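The Meter Reader's House

Florian Oberholzer took over the house at Trasivstead in January, when the pipes were frozen and the agent would not get out of the car. She passed the keys through the window. There were two for the front door and one that fitted nothing.

His uncle had lived there for most of his working life and read meters for the water company in Canbridge. The house was narrow, with a kitchen at the back and a cellar under it. Florian had visited twice as a boy. He remembered a jar of barley sugar and being told to keep his voice down.

He had taken six weeks off work to clear the place. He began with the bedroom, as it had the least in it. Shirts went into one bag and shoes into another. The bed he left for himself.

In the wardrobe he found the notebooks. They were the small red kind with a loop for a pencil. His uncle had numbered them on the covers, and the last was number 103. Florian sat on the floor in his coat and opened it.

It was a list of houses. Each had a line, and on each line was a reading and then a few words. "14 Mill Row, 1,020, new baby." "16 Mill Row, 1,205, tap left running, told her." "The Cedars, no answer, curtains drawn, try again." Beside The Cedars there was an entry for the next day and another for the day after. The third one said, "Son came. All right now."

He read until the light went, then ate soup from the pan and went on reading at the table.

His mother had always said that her brother took no interest in people. He had missed her wedding and sent a clock. When she was ill he had written one letter, four lines long, and she had kept it in the drawer with the takeaway menus. Florian had grown up believing this about him, in the way you believe a thing about the weather in a country you have not been to.

In the morning he walked down to Mill Row. It was shorter than he had expected. Number 14 had a blue door and a bicycle in the porch. He stood across the road for a while with the notebook in his pocket, and a woman came out and asked if he was from the council.

"No," he said. "My uncle used to read the meters."

She looked at him properly then. She had a tea towel over her shoulder.

"The quiet man," she said. "He fixed our gate."

She was called Jia, and she was the new baby. She told him this in her kitchen, laughing, when he showed her the page. She was taller than he was and taught at the technical college in Canbridge. Her mother had died two winters ago. She read the line several times and asked whether there were others.

There were. He went back for the earlier books and they spent the afternoon finding her. "14 Mill Row, baby walking." "14 Mill Row, girl has lost front teeth, showed me." "14 Mill Row, girl asked how meter works. Took the cover off and let her look."

"I remember that," Jia said. "The little wheels going round. I went on about it for a week." She got up and filled the kettle. "I suppose that was the start of it."
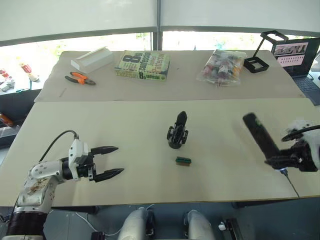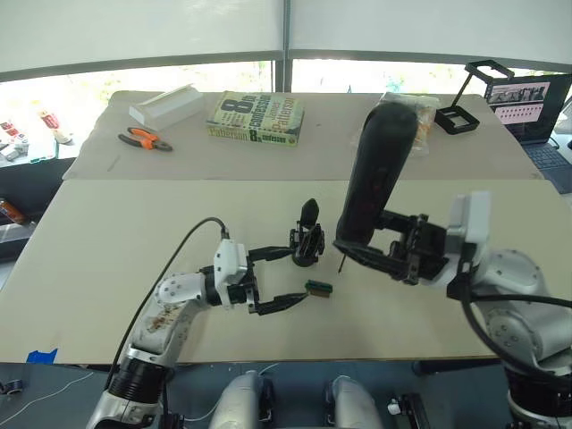
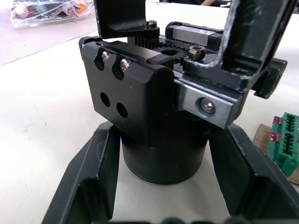
Two arms over the table, and one of the grippers close to.

Florian looked at them for some time. He worked in insurance and did not know what to ask.

"Would he have liked it?" he said.

"He'd have wanted the cover off," said Jia.

They drank the tea. She asked if she could copy out the lines about her mother, and he said she could have the books they were in. She would not take them. She found a pad and wrote the lines down by hand, with the readings, although the readings were of no use to her.

He stayed on at the house longer than he had meant to. The pipes thawed and one of them split, and a plumber from Cirkard came and mended it and admired the cellar. Florian sold the wardrobe. He kept the clock that matched the one sent to his mother – he had not known there were two – and put it on the kitchen shelf, where it ran slow.

In the evenings he went through the notebooks from the beginning. He was looking for his own name, and in number 61 he found it. It was on a page with no houses on it, written on a slant, as if against a wall.

"Sister's boy here till Sunday. Talks all the time. Got barley sugar in."

Under that was a line for the next day. "Boy asleep on stairs. Carried him up."

He read it standing at the sink. Then he put his coat on and went down to the cellar with a torch. The meter was behind the coal hatch, under a square of old carpet. He wiped the glass with his thumb, took the pencil out of its loop and wrote the number down.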